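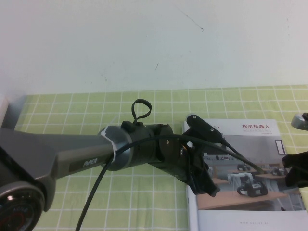
4.2 Printed matter on patterned table coverings

We now turn to the part of the project we enjoyed most, which concerns what happens when a booklet or brochure is laid on a table that has a pattern of its own. Plain tabletops were covered in Section 4.1. Checks, stripes and grids are a different matter, and they are everywhere: in break rooms, at trade stands, in kitchens, in the reading corner at Codcombe where the first idea for this study came up over coffee.

The stock consisted of 24 booklets and folded brochures supplied by Grekero, all of them with at least one page given over mostly to a photograph. Each was shown lying flat, standing half open, and lifted on one side as a person would do when turning a page. Table coverings came from Fesport and from a secondhand store in Riihimäki. We kept the viewing distance at 40 cm for the flat items and let people lean in for the others, which they did, often and with obvious pleasure. In all, 52 readers took part and gave us 1,423 usable judgments on where the paper ended and the table began.

The effect of a grid was much larger than we had expected! With a white brochure on a light gridded cloth, readers found the edge quickly and put their finger right on it. The trouble started with pale items that carried thin lines themselves, such as ruled notes pages and graph paper inserts. Several readers traced a line across the cloth, over the edge of the sheet and onto the page without noticing that they had changed surfaces. Two of them did so twice with the same sheet and then laughed and asked to try it again.

Large squares caused fewer slips than small ones. Color helped too, though less than a strong shadow did, and a shadow of any kind seemed to settle the question for most people before they had looked at the pattern at all.

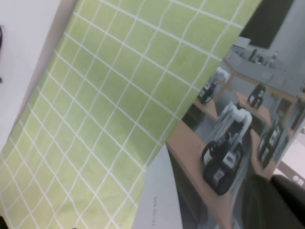 Photographs inside booklets add depth of their own, and this is where the grid becomes really interesting. A picture of a room has a floor, furniture and a far end, and readers start to look into it as soon as the page comes into view. When the page is tilted, the room in the photograph tilts with it, and the eye has to handle two sets of slanting lines together. In Figure 6 the printed room has four tables with light tan tops in a receding row, each with a small robot on it, while the green gridded area beside the photograph has white lines that also draw together toward the upper right. Readers given page layouts of this sort took longer to point to the border between the two, and they were more likely to describe the photograph as "deep" or "far away" than when the same page lay on plain white. A slight curve in the grid lines, like the one in the figure, is a useful cue. It suggests a surface that bends, and people who mentioned a curve were more confident in their answers.

We had wondered whether the subject of the photograph would matter. It did, a little. Pages showing rows of similar things (tables, shelves, parked bicycles) pulled people in more than portraits or single objects. One reader spent so long studying the furniture in a classroom picture that we had to remind her about the task, and her notes on the chairs are a delight to read. Pages with mostly text gave the cleanest answers and the shortest comments.

Two practical points for anyone who wants to repeat this work. Coverings should be pressed flat the evening before, as fold marks in the cloth are easily taken for the edge of a sheet. Booklets also loosen at the spine with handling, and a copy that has been opened many times lies flatter than a new one. We swapped in fresh copies every Monday and kept the worn ones for practice rounds.

The judgments for half-open booklets varied most from reader to reader and are treated separately in Section 4.3, together with the comments on glossy paper under ceiling lights.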